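Clundeo simulation kit – kitchen pack, evaluation thread

tisesari_lab
Our department has completed its evaluation of the Clundeo kitchen pack. The licence is $3,380 per year and includes 237 task set-ups for a two-armed robot. Two views from a tabletop cutlery task are attached, one from the robot's body and one close to a gripper.

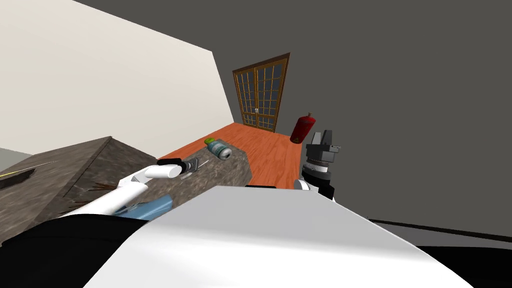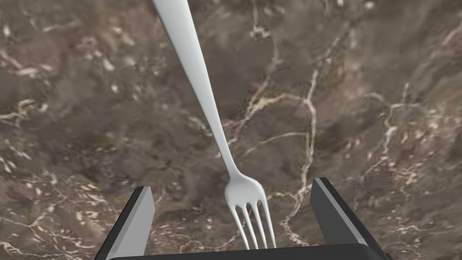 The programme ran 200 episodes over 20 layouts on a single workstation. Set-up was straightforward and the documentation is adequate. We would recommend the pack to teaching labs, subject to budget.

avum_procurement
Thank you for the report. We must respectfully disagree on value. The licence is tied to one machine, and our centre was required to purchase a second for the student room.

krajci_eng
Does the pack allow users to modify friction on metal items? Thin cutlery on a flat surface is where our own simulator performs poorly.

tisesari_lab
It does, per object. The default values were too low in our judgement and we raised them before recording any results.

avum_procurement
That should be stated in the review. A purchaser would expect the defaults to be usable.

tisesari_lab
Noted – the review will be amended. We maintain our recommendation for teaching use. For research use, please request the trial licence first.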